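In Praise of Keeping Paper

My aunt, Nanna Steinarsdóttir, kept every letter, bill and recipe she was ever handed, and I used to tease her for it. Then in April I needed a receipt from 14 years back, and she found it before the kettle boiled.
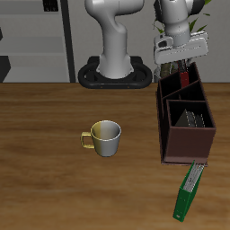
A wooden organizer on a wooden tabletop.

I've come around to her way of thinking (slowly, I admit, and with a lot of grumbling over shelf space). A folder on a screen is easy to fill and so easy to forget, and I can't remember the last time I leafed through one for pleasure.

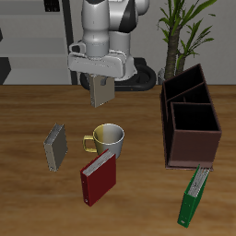

Isn't it simpler to scan everything?
Scanning is quicker to store, but I find paper nicer to go back to, and I do go back to it.

My own system is nothing grand, just two shelves and a habit of filing things after supper, which my friend Efraín Paucar calls my evening prayers. I do think color helps, though. A deep crimson binder like this one, with its white pages showing along the top, is what I'd choose for family letters, and I'd put the tax papers in something dull so they know their place.
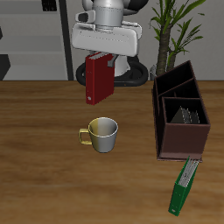
Letters are the part I'd fight for. Margarida Cardoso wrote to me for four years after she moved away, and I still take those pages out when the house is quiet. A red ring binder would suit them well, held upright the way this one is, so nothing slumps or curls. She has promised me another letter this summer!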